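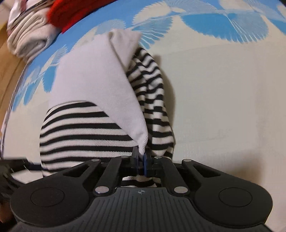

I don't trust the word "easy-care" on a label. Reslow charges $73 for a bedsheet that supposedly never needs ironing, and Lekska wants more for one that "remembers its shape." Mine remembered being balled up in a basket.

The pitch has been the same since my mother's day: buy the better cloth and the chore goes away. Maybe it does in a showroom. At home, sheets still have to be washed, hung and folded, and the fitted one still fights back. I'd pay extra for honest seams and a care tag I could read. Until somebody sells that, I'll keep my old cotton ones.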